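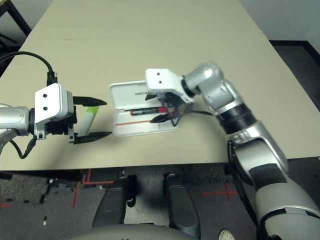 ## Packing cell report: what two arms changed on the bench

Student project, Steson works, Pornitz
February 5, 2024

### 1. Background

Steson packs pens and markers into small hinged plastic cases for Flandbridge, a stationery supplier. Until July all of it was done by hand on two benches. One bench has now gone over to a robot with two arms, and the other still runs as before. I spent my placement between the two and was asked to look at the work itself, since the firm already has its own figures on output.

The task is plain enough. An open case is put on the table, the pens go in, the lid is shut and the case goes into a tray of 40. At the manual bench one person does all of it. At the robot bench the arms handle cases and pens, and a person fills the supply, clears stoppages and checks the trays.

### 2. What I did

I sat at each bench on alternate days and kept a log of who did what. I also talked to 6 packers, four of whom had worked at both benches. The normal order for a shift is 2,000 cases across the room.

### 3. Findings

**The hands do less, the eyes do more.** Packers at the manual bench complained of sore thumbs from closing lids. Those at the robot bench did not, but they mentioned tired eyes and stiff necks. Checking is steady work and there is little reason to move.

**Pens are harder than cases.** A pen that has rolled out of line is nothing to a person. For the gripper it can mean a second try or a stop. On a bad morning a packer may be called over so often that she stays standing by the bench – two of them said they would sooner pack.

**Talk has dropped.** The manual bench seats people opposite each other. The robot bench has one person at it, and the marks on the floor keep others back. New starters used to learn by sitting next to someone, and there is now no place for that.

**Skill has moved.** Restarting after a stop was meant to be a technician's job. Within weeks the packers were doing it themselves from a sheet taped to the wall, written by one of them. Their pay grade has stayed the same. This came up in every conversation, whatever I had asked.

### 4. Suggestions

- Swap people between benches at the mid-shift break. The Ghaffari site already does this.
- Put a second stool at the robot bench, outside the floor marks, for new starters.
- Check trays at a raised stand so the neck is straighter.
- Count restarts as trained work and review the grade.

### 5. Limits

Nearly 400 log entries were made, all on day shifts. I did not see nights, where one person looks after both benches, and the packers there may well tell it differently. My log sheets are in the appendix, with the restart sheet copied at the back.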